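Keeping a Small Grocery Open in Jusholm

Feb 20, 2018

Prapai Yensuk unlocks the side door of her store before sunrise and turns on the lights in the back half only. The front stays dark until the first bread delivery comes in. "If the lights are on, people knock," she says. "They mean well, but I have milk to put away."

Yensuk has owned the grocery on the main street of Jusholm for eight years. Before that she worked the register at a supermarket in Roresmont, a 40-minute drive away, and before that she cooked in a school cafeteria. She bought the store from a couple who were retiring and had not found anyone else to take it.

"They showed me the books at their kitchen table," she says. "The numbers were bad. I went home and did them again with less waste, and they were a little better. So I made an offer."

Waste is the subject she comes back to most often. A small store has to order by the case, and a case of lettuce is more lettuce than Jusholm eats in a week. In her first winter she threw out so much produce that she started writing it down in a notebook by the sink. She still has the notebook. One page from that January says only "pears, all of them."

What changed was an arrangement with the store in Dorkthorpe, run by Laiba Niazi. The two women now split cases of anything that spoils. Niazi drives over with her half of the order sheet, they divide the boxes in the parking lot, and each takes home what she can sell.

"I didn't know her at all," Yensuk says. "I called and asked if she also had too many pears."

Niazi remembers the call. "I had too much of everything," she says. "I was selling soup that year to get rid of the celery."

Splitting cases cut Yensuk's produce losses by more than half, by her own count. It also let her carry things she had stopped ordering, such as fresh herbs and ripe avocados. Her customers noticed the avocados first.

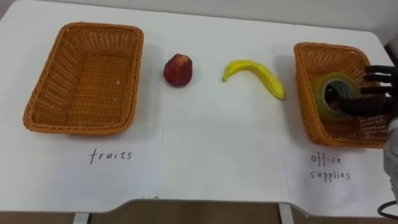

She is less sure what to do about the price of electricity. The dairy cooler is a Wunderlich that came with the building, and it runs day and night. A repairman told her to replace it three years ago. She asked what a new one would cost, thanked him, and had the door seals changed.

"It will quit in July," she says. "They always quit in July. I have a little money set aside for that."

The town has 493 residents, and Yensuk says she knows what most of them eat. She does not see the supermarket in Roresmont as a rival. People do their big shopping there and come to her for what they forgot, and she stocks the shelves with that in mind: eggs, onions, birthday candles, batteries, cat food. Rice sells well. Canned fish sells better than she expected when she started.

Credit is a harder matter. The previous owners kept a book of what people owed, and some of the debts in it were older than the cash register. Yensuk let those go and said there would be no new ones. She has made exceptions — seven of them, all paid back.

"I don't like to talk about who," she says.

In March she plans to start opening an hour later in the morning and closing an hour later at night. Parents coming home from work in Roresmont have been asking for it. Niazi tried the same hours in Dorkthorpe last fall and kept them.

"She told me the evening hour is mostly milk and frozen pizza," Yensuk says. "That's fine. I can sell milk and frozen pizza."

By then the bread has come, and she goes to turn on the rest of the lights.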